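Search this site Go

I met the woman behind Totero, a two-room guest house in Belosar, over a very strong coffee – she'd been up since 5 doing breakfasts! I wanted to know why she'd put baths back in when everyone else is ripping them out.

"People walk all day here," she told me. "They come in with sore feet and they want a soak, and 20 minutes later they're nicer to talk to."
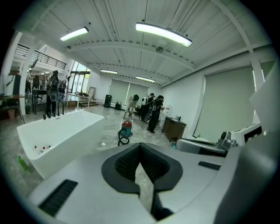

A white freestanding tub, bottles at the far end.

She grew up sharing one bath with four sisters (last in, cold water, you can imagine) and still won't be hurried out of one. "My husband showers. I don't discuss it with him."

She's fully booked until February, so I've put my name down for March.

Contact us | © Totero | Back to top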